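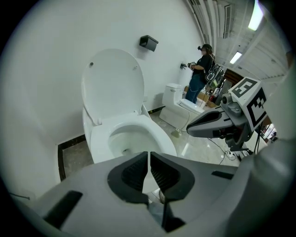
Irlow to reopen public restrooms after July leak

Dec 5, 2012

The public restrooms at the Irlow transit hall will reopen before the end of the month with new toilets, new paper holders and a tiled floor, the town's buildings office said.

The restrooms have been closed since July, when a supply line failed behind the wall and water ran into the ticket office on the level below. Bus passengers have been sent to the library across the street, which closes at 6 p.m.

Before ordering for the whole building, the town had sample toilets set up side by side in a tiled room at Horobets, the plumbing supplier that won the contract. Staff who will clean and repair the restrooms were asked to try them out and write down what they thought.

Two kinds were looked at closely. One has a lid and seat that lift up against the wall. The other is a one-piece model, with the tank and bowl made as a single unit. Both are white.

"The one-piece is easier to wipe down, because there is no joint behind the seat where dirt collects," said Liudmyla Yatsenko, who runs the cleaning crew for Irlow's public buildings. "But if the tank cracks you replace the whole thing. We had to weigh that."

The town chose the one-piece model for the stalls. The accessible stall will get a different toilet with a higher seat, which is still on order.

Each new toilet costs $455, not counting labor. The paper holders, square black boxes fixed to the wall, were picked over the open rollers used in the old restrooms. Yatsenko said open rolls were often taken or ended up on the floor.

Where to put the holder took longer to settle than the toilet did. In the old stalls it was mounted behind the user's shoulder, and the town received complaints about it for years. Emiliano Herrero, the site foreman, said his crew will now mount it on the side partition, ahead of the front of the bowl.

"We taped it up at three heights and had people sit down and reach," Herrero said. "Everyone picked the middle one."

The new floor will be gray tile with a dark baseboard along the walls. A shinier finish was dropped after staff said it would show every footprint in winter. The tile going in has a matte surface and a darker grout.

The failed pipe has been replaced along its full length, and a shutoff valve has been added in the corridor so that one side can be closed for repairs while the other stays open. The old layout had a single valve in a locked basement room.

The town collected 2,091 responses to a survey at the transit hall in the weeks after the closure. Of those, 1,096 named the restrooms as the thing they most wanted fixed. Lighting on the bus platforms came second.

Eero Ikonen, who takes the bus to work at the Loketti bakery each morning, said he would be glad to have the restrooms back. "The library isn't open when I come through at five-thirty," he said. "You just have to plan around it."

Once open, the restrooms will be unlocked from 5 a.m. until 11 p.m. and cleaned four times a day. The old hours ended at 9 p.m., before the last buses leave.

Karthik Karunaratne of the buildings office said the remaining work is painting, stall doors and an inspection. The doors arrived last week in the wrong width and have been sent back.

The restrooms at the Gutix Street parking garage are next on the list. No date has been set for that work. Questions can be left at the buildings office counter on the first floor of the town hall.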